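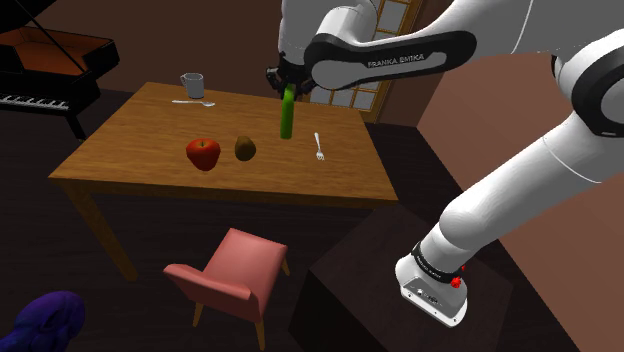
Figure 3. Whole cucumber above a dining table. Computer rendering. Source: Vurska Image Library.

5. Household storage of whole cucumbers

5.1 Background

Fresh cucumber is among the vegetables most often thrown away at home, and the reasons given by households do not always match the condition of the food. Earlier sections dealt with losses at the packing station and in the shop. This section follows the cucumber after purchase and considers how it was kept, how long it was kept, and what the person who discarded it understood by the word "spoiled".

Whole cucumbers (Figure 3) were treated separately from cut ones throughout the study. A cut cucumber loses water through its open end and is usually covered or eaten soon afterwards. A whole one can remain in the kitchen for some time without any decision being taken about it, and most of the waste recorded in our diaries came from this second group.

5.2 Participants and diaries

A total of 116 households in Bristness and the neighbouring district of Esteves completed a kitchen diary during October. Households were recruited through notices in libraries and food shops and received a small voucher on returning the diary. Single-person households are slightly over-represented in comparison with the district as a whole, and families with children under school age are under-represented. No weighting was applied.

Each diary asked for the date of purchase, the type of wrapping, the place of storage, and the date on which the cucumber was finished or thrown away. A free-text column allowed participants to give a reason for disposal in their own words. Entries without a purchase date were excluded, leaving 201 whole cucumbers for analysis. Where a household bought several on the same day, each was entered on its own line.

5.3 Place of storage

The refrigerator was by far the most common place of storage, and within it the vegetable drawer. A smaller group of participants kept cucumbers in a fruit bowl, on a worktop or in an unheated larder. Several households moved the same cucumber from one place to another, most often from the table to the refrigerator at the end of the day. These cases were assigned to the place in which the cucumber had spent the greater part of its time.

Cucumbers are sensitive to cold, and long storage at low temperatures leads to pitting and soft, watery patches on the skin. Participants who described such patches generally took them as a sign of age. Only a few linked them to the temperature of the refrigerator, and none had changed the setting as a result. In the larder group the usual complaint was a loss of firmness, described as "bendy" or "rubbery", and a number of these cucumbers were still used in soup or salad.

5.4 Wrapping

Wrapped cucumbers were sold in a close-fitting film. Households differed a good deal in what they did with it. Some removed it on arriving home, some folded it back over the cut end after each use, and some cut through film and cucumber together. Participants who used the Plasico reusable sleeve, which was on sale in two of the shops in Bristness, have been grouped with those who kept the original film, as the number of entries was too small for separate treatment.

Unwrapped cucumbers were eaten sooner after purchase. The diaries do not allow us to say whether this reflects concern about spoilage or simply a different pattern of shopping, and the two explanations may overlap. Households that shopped on foot bought unwrapped produce more often and tended to buy for the next day or two only.

5.5 Limits of the diary method

Keeping a diary may itself reduce waste. Participants were aware that disposal would be recorded, and in the closing questionnaire several reported eating food they would otherwise have thrown away. Storage temperature was not measured, and all statements about it rest on the participants' own reports.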